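Assistance Flevier - Suivi de la demande 576

Objet : erreur de synchronisation entre le module de stock Drelard et la boutique en ligne
Statut : résolu, sous surveillance
Priorité : haute
Client : société Osagie, site de Vollemell

1. Signalement

Le client indique que les quantités affichées en boutique ne correspondent plus à celles du module de stock depuis la mise à jour de juillet. Sur 2 672 références actives, 113 présentent un écart. Les commandes passées restent enregistrées, mais certaines portent sur des articles épuisés.

2. Premières vérifications

La connexion entre les deux services est établie et le jeton d'accès est valide. Le journal de la tâche nocturne fait apparaître le code 37 (format de champ refusé) à 2 h 15. La tâche se termine néanmoins avec la mention « succès » - ce point a été transmis à l'équipe de développement.

3. Cause identifiée

Les références concernées contiennent une barre oblique, caractère que la nouvelle version du connecteur n'accepte plus. Les lignes correspondantes sont ignorées sans notification.

4. Correctif appliqué

Le filtre de caractères a été modifié côté connecteur, puis une synchronisation complète a été lancée manuellement. Les écarts ont été ramenés à zéro. Il est demandé au client de ne pas renommer ses références.
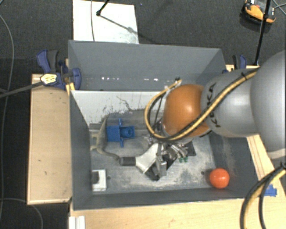 5. Suites à donner

Le client est invité à contrôler les commandes en attente et à signaler tout nouvel écart en réponse au présent ticket. Sans retour de sa part, la demande sera clôturée à la fin du mois.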